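Search this board Search Advanced

Pantry moths, round three. Do I really toss everything?

ranton_pete: Found webbing in the flour again. My wife says the whole pantry goes in the trash. I say the canned soup is innocent. Rule on this.

HibaM: Soup stays. Flour, rice, nuts, birdseed and that pancake mix from two apartments ago all go. Outside bin, tonight.

grumblecrust: Way too dramatic. I sift mine and bake it. Still alive, 7 years running.

HibaM: Remind me never to come to your potluck.

nendero50: Freezing works, grumblecrust. Sifting is just meeting them personally. I do a week in the freezer for anything new.

grumblecrust: My freezer is full of soup. Innocent soup.

Maricruz Meléndez: Vacuum the shelf pin holes, wipe everything with soapy water, and quit buying 50 pound sacks of rice for two people. I switched to wire shelves and lidded plastic in February and I haven't seen a moth yet. Grumblecrust will say that's luck.

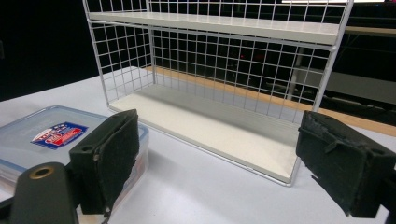
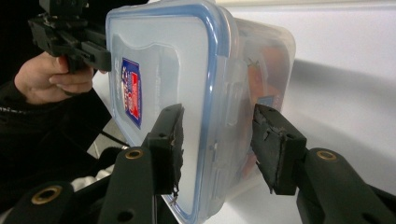
grumblecrust: It's luck.

ranton_pete: Do bay leaves on the shelf keep them away?

HibaM: Don't count on it. The moths in my last place walked right over them. Tight lids do the job, so save the leaves for the innocent soup.

Last updated: October 11, 2023
Contact us | Copyright Qudah Home Boards | Back to top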